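A Sunday at the Grurum open day

Sunday, August 29, 2021

Grurum opened its workshop building to visitors for one day and I went in the early afternoon, after the rain. Entry was free. You sign a sheet at the door and get a sticker with a number on it. Mine was 317. 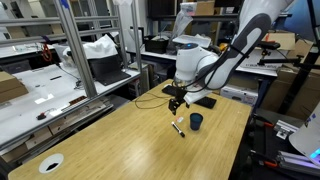
The building used to belong to Warrier, a furniture maker, and the ground floor still has the old loading doors. You can walk through on your own or wait for a tour. I walked through on my own first and then joined a tour, and would do it in that order again.

What I mostly came for was the furniture and how people set up their benches. The long table has a light wood top with a striped grain, a bit like bamboo, and a round white grommet let into it for cables. Plenty of cable stays on top all the same. A marker and a dark blue cup were out on it, with a keyboard farther back - much like my desk at home.

The rack on the left side is built from silver aluminum extrusion, with a white-topped workbench inside it and a shelf above. I have been meaning to build something like it for my garage since February. The guide said the rails come in standard lengths and get cut down on site, and that a joint can be moved with one hex key. She gave the load per shelf as 105 pounds, which is more than I need.

Upstairs, Skornex had a table of offcuts for sale, 2 dollars a piece. I bought four. The Ulloveo room next door was closed when I got there and a note on the door said to come back at three. I didn't.

Coffee was in the yard, cash only. Parking is on the street behind the building and fills up early, so take the bus if you can. The stop is across from the loading doors.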